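Save file gone after update on Drelcombe - any way to get it back?

Posted by Temitope Ogbonna
July 9, 2025

Right so I've got Drelcombe on the Clalik handheld, been playing since December, was 51 hours in. Update came down last night, let it install, went to bed. This morning the title screen only gives me New Game. No Continue. Nothing in the load menu either, all seven slots blank.

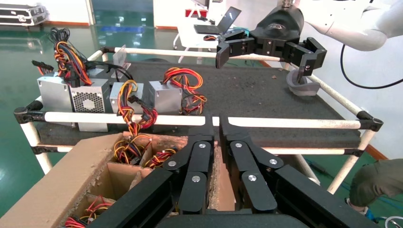
Settings are all still there, weirdly. Button layout, subtitles, volume, all how I left it. So it hasn't wiped everything. Storage screen says the game data is some 25 MB which seems a lot for no saves?? Haven't started a new game in case it writes over something. Cloud backup was on, I think, but never checked it.

Any ideas before I do something daft.

Tineke Postma
Same thing happend to me with the last patch. Don't start a new game, you were right there. The update makes a second player profile and logs you into that one, so your saves are sitting under the old profile.

Title screen, hold both shoulder buttons, profile list should pop up. Pick the one with the older date. If it isn't listed, close the game fully (not sleep, properly close), turn wifi off and try again. Took me two goes.
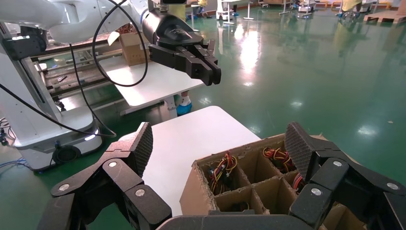 Once you're in, save by hand to an empty slot before you put the wifi back on. Otherwise it may sync the blank profile over the top. Then turn wifi on, and when it asks which copy to keep choose the one on the device. The wording on that screen is awful so read it twice.

Oh and the autosave will probaly be a bit behind. I lost most of the lighthouse bit.

Leokadia Szewczyk
just reinstall it, worked for me

Bronisława Rutkowska
Please don't reinstall until you've tried what Tineke said. On the Clalik, deleting the game takes local saves with it unless you untick the box, and it's ticked by default. 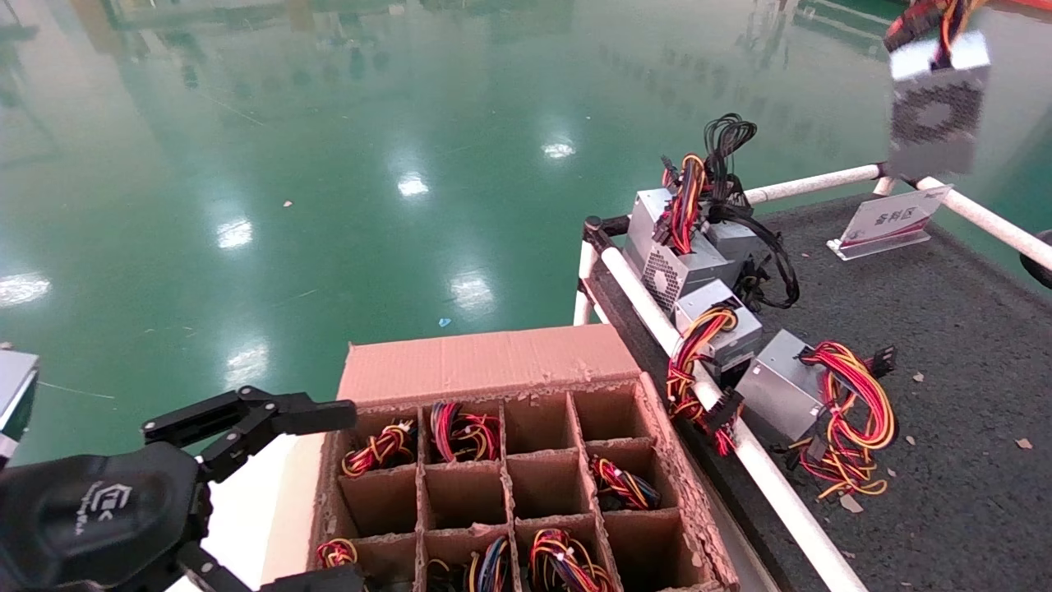 If the profile trick does nothing, check the cloud page from a browser, not from the handheld. It keeps older copies for seven days, then they go. Restore from there. Support can do it too but they were slow with me and wanted the serial number off the back.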